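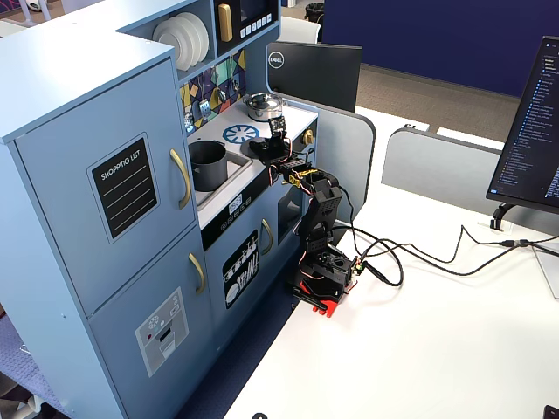 I have a confession about grocery lists. For years I wrote mine on the backs of envelopes, left them on the counter, and then stood in the middle of the Skendwood market trying to picture my own handwriting. I always came home with mustard. At one point I owned enough mustard for the whole street!

So back in May I started keeping one list, in one place, and everybody in the house writes on it. If you finish the rice, you write down rice. It took a while to catch on (there was a week when the only entry was "good snacks") but we got there, and I've gone from four trips a week down to 2.
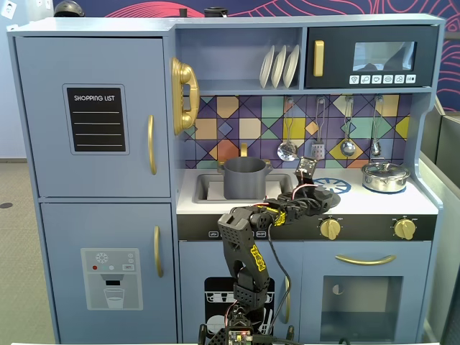 What I cook when the list runs low

Bean soup, mostly. An onion, a couple of carrots, a can of white beans, a can of tomatoes, and whatever greens are looking tired. Let the onion go slow for 15 minutes – I used to rush that part and the soup tasted like it. Then everything else goes in for another 26 and you can go fold towels or something.

I make it in my old Jilik pot, the one with the wobbly lid, and I will not be taking offers on a replacement. 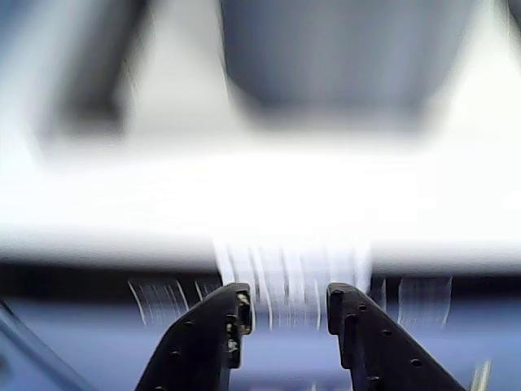

It freezes well too, as long as you leave out the potatoes, which go grainy on me every time. Noodles I cook separately and add to the bowl, or they drink up all the broth overnight.

Several of you asked for the cornbread that goes with it, so I'll type that up for next time. If your version has jalapeños, write and tell me how many!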